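Hilo sobre cajones para guardar cosas mezcladas, porque llevo desde noviembre reordenando el cuarto de trabajo y ya tengo datos suficientes para opinar. Aviso: es largo y trata de cajones grises.

1/ Punto de partida: una estantería Jollon con 5 baldas, todas llenas de cajitas con tapa. Resultado tras un año: las tapas por un lado, las cajitas por otro y la cinta métrica en la cocina.

2/ Cambié a cajones abiertos, grandes, de pared alta. Sin tapa. El criterio es que guardar algo cueste un solo movimiento. Con dos movimientos el objeto se queda encima de la mesa.

3/ Las paredes inclinadas hacia dentro restan fondo útil. En el catálogo de Villalba la medida que aparece es la de la boca. Medid abajo. En mi caso faltaban 4 cm y una caja de tornillos se quedó fuera.

4/ Uso dos cajones seguidos, borde con borde. Si se apoyan sin más, al meter la mano en uno se desplaza el otro y se abre una rendija por la que cae todo lo pequeño. Solución: pinzas de resorte en las esquinas donde se tocan.

5/ Las pinzas, de mango naranja. El color importa más que la marca: el mango oscuro sobre borde oscuro no se ve y te lo clavas en la muñeca.

6/ Probé antes con bridas. Sujetan mejor, pero para separar los cajones hay que cortarlas. La pinza se quita en un segundo.

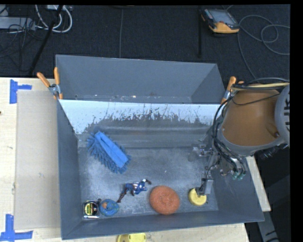 7/ Contenido. La regla es no clasificar por tipo, sino por frecuencia de uso. Por eso conviven un cabezal de microfibra azul para el polvo, la cinta métrica y un Capitán América. El muñeco se usa a diario, no por mí.

8/ El cabezal de chenilla: guardarlo seco y sin peso encima. Si se aplasta, los flecos cogen forma y dejan de entrar en las ranuras del radiador. Lavado a mano, sin suavizante.

9/ La cinta métrica, siempre en una esquina. Es lo que más pesa por centímetro y, suelta en el centro, acaba golpeando lo demás cada vez que se mueve el cajón.

10/ El fondo se raya. Mucho. Los arañazos claros sobre gris oscuro se notan desde el primer mes y no salen con nada. Probé un abrillantador Worent: el fondo brilla más y los arañazos siguen ahí. No lo repito.

11/ En la pared trasera pasa lo mismo. El roce vertical de sacar y meter cosas la deja marcada. Para almacenaje me da igual. Si lo vais a tener a la vista en el salón, comprad un color claro.

12/ Roald Eide me preguntó por privado si no conviene poner separadores. Tuve los Erketti, ref. 806. Encajan bien, pero cada hueco acaba dedicado a un objeto que ya no existe. Los quité.

13/ Límite de llenado: una sola capa. Si para ver algo hay que levantar otra cosa, sobra algo. Vaciado completo una vez al mes, aspirar las esquinas y volver a meter solo lo que se ha tocado.

14/ Coste total, con pinzas: algo por encima de los 100 euros, casi todo en los cajones. Las pinzas son lo barato y lo que más se nota.

15/ Pendiente: los cables. De momento van en una bolsa colgada detrás de la puerta. Cuando tenga algo que funcione, lo añado a este hilo.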